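**Clekholm** is a modular open shelving system for homes and small offices, designed by Diane Morin and Ghislain Wong and sold by the furniture maker Pelletier. It consists of side panels, divider panels, shelf boards and an optional back panel, joined without visible hardware. The system was first shown on June 8, 2019, and went on sale in September of the same year.

## Design

The system is built on a fixed grid. All upright panels are drilled on the inner face with blind holes at equal spacing, and a shelf board can be set at any pair of holes. The holes accept steel pins with a shallow groove, into which a matching rib on the underside of the board drops. A board is removed by lifting its front edge and drawing it forward.

Each compartment is open at the front. Divider panels carry holes on both faces, offset by half a step so that pins on one side do not meet pins on the other. Boards in adjoining compartments therefore cannot be set at exactly the same height unless a leveling sleeve is fitted over one set of pins. Early buyers often took this for a drilling error, and a note on the subject was added to the assembly sheet.

Outer side panels are thicker than dividers. They carry the full racking load when the unit is used without a back panel, and the maker advises fixing any unit of that kind to a wall.

## Sizes

Clekholm is made in two depths and three heights. The tallest version takes the article number 2744 and is supplied with a wall bracket. The low version, 222, may be placed on a desk or sideboard and has no bracket. Width is set by the number of compartments. The lowest board in each compartment is fixed and ties the uprights together.

The planning guide supplied with the system recommends leaving clear space at one end of any unit placed in a corner, so that the end panel can be reached during assembly.

## Finish

Panels are supplied in white, pale gray, dark green and a light blue. The finish is a two-part lacquer applied after drilling, which leaves a thin coat inside each hole. Trevor Marchand, in a review for the trade journal *Bomora*, noted that pins were tight on first use and loosened after a few changes of position. 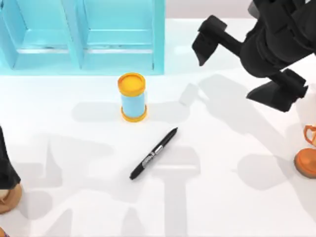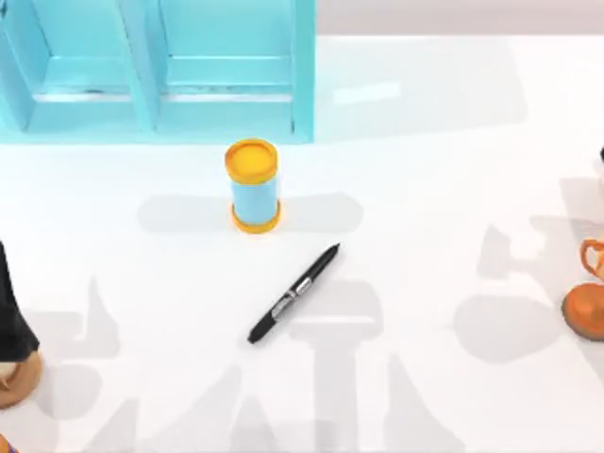
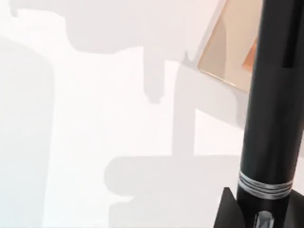

## Development

Morin and Wong began work on the system after a commission to furnish a set of small rental apartments, where built-in storage was ruled out by the terms of the leases. Their first version used folded sheet metal and was dropped on grounds of noise. A second version in solid board kept the same grid, and the hole spacing was carried over without change.

Pelletier took on the design with one condition: that all parts fit in flat cartons which a single person could carry up a staircase. The tallest side panel was shortened as a result. Testing of the joint was led by Rekha Sengar, who replaced the original plastic pins with steel after the plastic was found to creep under steady load.

## Accessories

A door kit, a drawer insert and a set of book stops were added to the range after its launch. The drawer insert, article number 1235, hangs from the same pins as the shelf boards and can be used only in the deeper units. The door kit was withdrawn when its hinge supplier, Flultidico, stopped making the part. Doors from the kit are not interchangeable between the two depths.

## Reception

Reviews were mostly favorable on the joint and less so on the price of single parts. Gianni Ruggiero criticized the half-step offset as a fault passed on to the buyer, and argued that a thicker divider would have removed the need for sleeves. Wong replied that a thicker divider would have reduced the usable width of each compartment and raised the carton weight.

## See also

- Modular furniture
- Bookcase
- Shelf pin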